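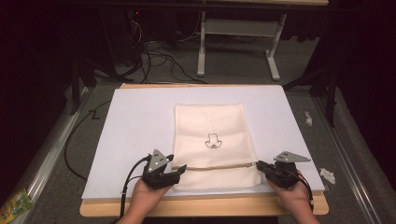 How long does a mood log need to run before it tells you anything useful?

Longer than a fortnight, in my case. I kept one in a Nullora notebook from September, three entries a day, each a score out of 10 plus a line on what I was doing at the time. The first six weeks were mostly noise. Poor sleep swamped everything else, and I was scoring mornings low out of habit.

I ended up with 872 entries, which I typed into a spreadsheet. Three columns mattered: hours slept, time outdoors and whether I'd spoken to anyone before noon. The last one surprised me. Days with an early conversation averaged almost a full point higher, even when the conversation was with the bloke at the Kassa bakery about parking.

Caveats apply. It's a sample of one, self-scored, and on good days I may simply be more inclined to talk – the spreadsheet can't separate the two. I also changed the wording of the 5 partway through, from "neutral" to "fine", and the scores crept up afterwards. I've left those entries in but shaded them grey.

Next round I'm dropping the midday entry and adding a column for caffeine.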